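Home Stories Essays Archive About Subscribe
3 min read

The Held-Out Set

Rommel Tagle had trained the policy on 1000 episodes and kept 4 objects out. The yellow one was the last of them. It was soft, and the others weren't.

"Start it," said Nimer from the other desk.

He started it. The arm went down and the fingers closed on the yellow thing beside the blue bin. 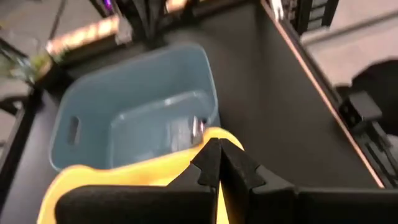 Rommel wrote the trial number in the log and left the result blank. In October their paper had said the method would carry over to soft objects. A reviewer from the Tremblay lab had asked how they knew. They had not known. They had two plots and a deadline.

"Batch size?" Nimer asked.

"512. Same as before."

"And you didn't touch the weights."

"No."

She came over and stood behind him. He had expected her to talk — she usually talked through the trials — but she read the log from the top, including the failures, which he had not hidden.

"If it drops this one, we report it," she said.

"I know."

"In the main table."

"I know, Nimer."

He kept the pen on the blank box and watched the arm.

2 comments 4 shares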